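Betreff: Re: [Greifer-Liste] Parallelgreifer und flache Teller
Datum: 9. Februar 2019

Hallo zusammen,

am Ende der letzten Mail stand:

> Wir haben im Januar den Tulter gegen unseren alten Greifer
> getauscht und sind mäßig begeistert. Würfel und Dosen gehen,
> aber sobald etwas flach auf dem Tisch liegt, schiebt er es nur
> vor sich her. Laut Händler liegt das an unserer Regelung. Hat
> jemand mit dem Ding schon mal Geschirr gehoben? Und lohnt sich
> der Aufpreis für die Burnton-Finger?

Der Händler sagt immer, dass es an der Regelung liegt. Uns hat er das auch gesagt, und wir haben ihm zwei Wochen lang geglaubt, was im Nachhinein die teuerste Komponente des ganzen Aufbaus war.

Zur Sache: Wir vergleichen gerade beide Fingersätze, jeweils am selben Arm und mit derselben Steuerung. Der Tisch ist mit Packpapier bespannt und mit blauem Klebeband in Felder geteilt, damit man hinterher wenigstens weiß, wo der Teller stand, als es schiefging. Pro Feld wird gegriffen, angehoben und wieder abgestellt, dann kommt das nächste dran.

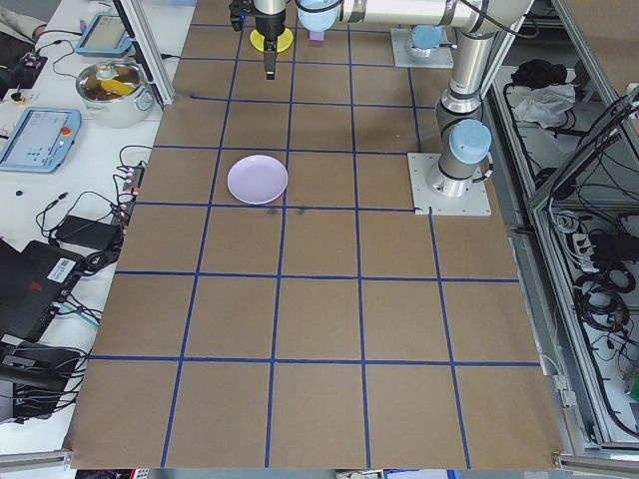

Mit den Standardfingern kamen wir bei 170 Versuchen auf 22 saubere Griffe. Die anderen waren, um im Jargon zu bleiben, lehrreich. Mit den Burnton-Fingern sieht es deutlich besser aus, solange man den Rand von der Seite anfährt und die Finger leicht kippt. Senkrecht von oben ist es mit beiden ein Trauerspiel, da hilft auch die Regelung nicht. Ich habe trotzdem daran gedreht - mit dem Ergebnis, dass der Teller jetzt eleganter wegrutscht.

Noch zwei Dinge, die nicht im Handbuch stehen. Die Nullstellung nach jedem Fingerwechsel neu anfahren, sonst fehlen bis zu 2 mm, und die fehlen dann genau am Tellerrand. Und Fehler 1231 bedeutet bei uns keineswegs "Überlast", sondern dass der Stecker am Handgelenk locker sitzt. Den Support hat das überrascht.

Zum Aufpreis: für Geschirr ja, für Würfel und Dosen würde ich das Geld behalten. Die Kamerafrage (fest über dem Tisch oder am Handgelenk) haben wir noch offen. Im Moment spricht bei uns mehr für die feste, weil sie beim Zugreifen nicht mitwackelt. Falls jemand Messwerte vom Handgelenk hat, gern her damit, auch hässliche.

Grüße aus Wolordale

Weitere Beiträge in dieser Liste
Burnton-Finger: Gummi löst sich nach dem Reinigen
Abdelaziz-Controller friert beim Zurücksetzen ein
Re: Re: Klebeband, das rückstandsfrei abgeht?
Suche gebrauchten Tulter, gern mit Kratzern
Kamera am Handgelenk: Kabelführung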